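Ticket 1447: Simulated door task fails at the knob, then reports success
Project: Pendeo
Component: grasp check / door task
Status: Open (reopened)
Priority: High, downgraded from Critical after the coffee arrived
Reported by: Edmund Cieślak, Okville office
Opened: November 4, 2020

Summary

The two-armed robot in the yellow door room is told to take the knob, turn it and pull. It goes to the door, closes on nothing in particular, backs away and writes DOOR_OPEN to the log. The door remains shut. The robot is delighted with itself.

Ran it 40 times overnight on build 481. The success rate in the report is 100 percent, which should have been the first clue, given that the previous build couldn't find the door.
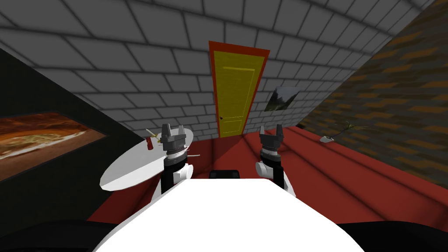
I'd call this cosmetic if the same success flag didn't feed the interlock. On the Indgate test stand, DOOR_OPEN is what releases the base to drive forward. In simulation the base drives into a yellow panel and the physics engine makes the best of it. On hardware it would be a real door, with possibly a real person behind it wondering about the noise.

Steps to reproduce

1. Load the door room with default seed.
2. Start the door task, either arm.
3. Wait for the approach to finish.
4. Read the log and try to reconcile it with the door.

Notes, first pass

Suspected the knob collision mesh. Rebuilt it, no change. Suspected the friction setting. Changed it, no change, changed it back. Suspected Chmielewska's lighting patch on the grounds that it was merged most recently and I was tired. Withdrawn, with apologies.

Then compared the wrist views with the contact log. The contact log has one entry for "knob" and doesn't say which side of the jaw it came from. 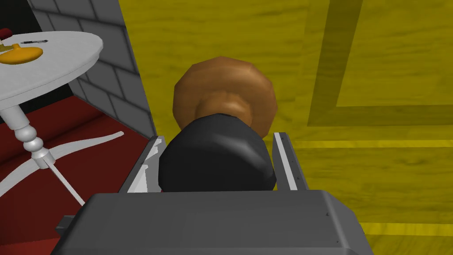 The grasp check asks two questions: is something between the fingers, and is its label "knob". It never asks whether both fingers are touching it, or whether the thing is still fixed to a door. By that standard a black cylinder with a brown wood-grain knob on the end, sitting squarely between the fingers, is as good an answer as any. I can't tell from one wrist view how hard it's being held, and neither can the check, but only one of us is allowed to release the interlock.

Notes, second pass

Added a test for contact on both fingers. The false successes stopped. So did everything else. The task now times out after 10 seconds with the gripper parked short of the knob, because the approach target is computed in the wrist frame and applied as if it were in the base frame. The old check had been covering for this since September.

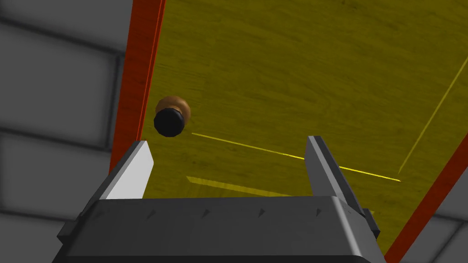
Reading time: 2 minutes

Offset is consistent on every seed I tried. The fingers come up open, with the knob up and to the left of the left fingertip, outside the gap. Close from there and you get a firm grip on air – or, under the old check, a brush against the knob and a round of applause.

Workaround

Set require_two_contacts to true and leave the base drive disabled. The task will fail, loudly and on time. Please do not "fix" this by raising the timeout. I've seen the branch.

To do

– Correct the frame conversion in the approach planner.
– Split DOOR_OPEN into "knob grasped" and "hinge angle changed". The hinge has a perfectly good angle and would like to be consulted.
– Block this build from the Indgate stand until both are merged.
– Rerun the overnight batch and throw out the old report. It's already in someone's slides, so throw those out too.

Closed once by the auto-closer, which saw DOOR_OPEN in the attached log and marked the ticket resolved. Reopened by hand. Leaving it assigned to me until the conversion fix is reviewed.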